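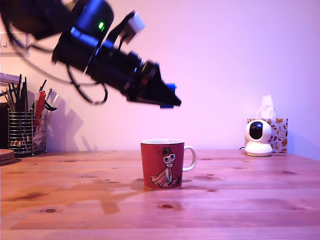 Tabletop manipulation at the Sarpong Laboratory: the arm and gripper above a red mug.

Research Software Engineer, Robot Perception and Motion Planning
Sarpong Laboratory, Drosier Institute
Full time, fixed term

The Sarpong Laboratory invites applications for the position of Research Software Engineer. The person appointed will join the group responsible for Kolton, the laboratory's software stack for tabletop manipulation, and will report to the head of software.

Kolton covers camera calibration, object pose estimation, grasp selection and arm motion planning. It is written in C++ and Python and runs on all 4 of the laboratory's arm stations. The current test set holds 2,766 recorded grasp attempts on household objects, among them mugs, pens, boxes and small packets. Glazed ceramics and polished tabletops remain difficult for the depth pipeline, and handles are often missing from the reconstructed shape. Work on these cases will take up around half of the first year.

Duties

Maintain and extend the pose estimation module, with particular attention to reflective surfaces and thin parts.
Replace the present approach planner, which treats the gripper as a single convex body, with one that uses the full finger geometry.
Include attached cables and brackets in the collision model of the arm.
Write regression tests that run both in simulation and on the stations.
Review code submitted by doctoral students and prepare two public releases of Kolton each year.

Required qualifications

A bachelor's or master's degree in computer science, robotics, electrical engineering or a related field.
At least 2 years of professional or research experience in C++ development on Linux.
Working knowledge of rigid body transforms, camera models and sampling-based motion planning.
Good written English. Release notes and user documentation are part of the position.

Experience with real-time control or with GPU programming is welcome. Applicants who have worked mainly in simulation will be considered. Training on the arms is provided, and new staff do not operate a station alone until they have completed the laboratory safety course.

Terms

The appointment is for 18 months and may be extended subject to funding. The position is supported through the Aderov program on reliable manipulation. Most duties require presence at the laboratory; planning and documentation work may be done from home by agreement with the head of software. The preferred starting date is in October.

How to apply

Applications should include a cover letter, a résumé, the names of two references and a link to, or copy of, a code sample written mainly by the applicant. Please state in the cover letter which part of the sample is your own work. Materials are to be submitted as a single PDF file through the Drosier Institute employment page.

Applications received by 28 February 2021 will be given full consideration. Selected applicants will be invited to a video interview and a short programming exercise.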